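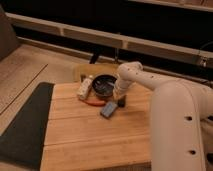 # Trukent veröffentlicht Merkblatt 1847 zur Ordnung von Kleinteilen am Arbeitstisch

Wolde, im Dezember — Trukent hat das Merkblatt 1847 »Kleinteile auf Holztischen« überarbeitet. Es regelt das Zusammenlegen, Sortieren und Verstauen kleiner Alltagsgegenstände auf Tischflächen in Wohn- und Arbeitsräumen. Die Neufassung ersetzt die bisherige Ausgabe vollständig.

Grundlage des Verfahrens ist eine Sammelstelle nahe der hinteren Tischkante. Ein rundes, dunkles Gefäß mit niedrigem Rand bildet ihren Mittelpunkt, auf hellem Holz ist es gut zu erkennen. Kleinteile liegen zunächst dicht daneben und werden erst nach der Durchsicht eingeordnet. Der vordere Teil der Platte bleibt von Sammelgut frei.

Zylindrische Behälter werden liegend und schräg zur Tischkante abgelegt, schmale längliche Teile quer davor. Flache Teile kommen rechts daneben.
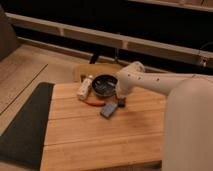 Wie oft soll die Sammelstelle durchgesehen werden?

Das Merkblatt sieht einen Durchgang pro Woche vor. Für einen Tisch üblicher Größe sind 20 Minuten angesetzt, einschließlich der Reinigung der Platte.

Erprobt wurde das Verfahren in rund 100 Haushalten und Werkräumen in Wolde und Inden. »Die meisten Rückmeldungen betrafen die Lage des Gefäßes«, sagt Yevdokiia Tkachuk, Fachredaktion Trukent. »In der alten Ausgabe stand es in der Tischmitte und musste vor jeder Arbeit versetzt werden.«

Neu ist ein Abschnitt zur Pflege von Platten aus mehreren Brettern. Die Fugen werden in Längsrichtung ausgebürstet, Flecken mit einem nebelfeuchten Tuch entlang der Maserung behandelt. Scheuermittel sind ausgeschlossen.
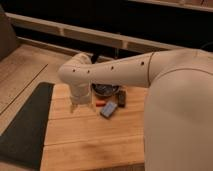 ## Bezug und Kontakt

Das Merkblatt erscheint in der Reihe Skilleck und umfasst 2 Blätter — Anleitung und Prüfliste. Die Abgabe an Schulen und Werkstätten ist kostenfrei.

Rückfragen zur Anwendung: Myroslav Maksymiv, Trukent, Pressestelle Wolde.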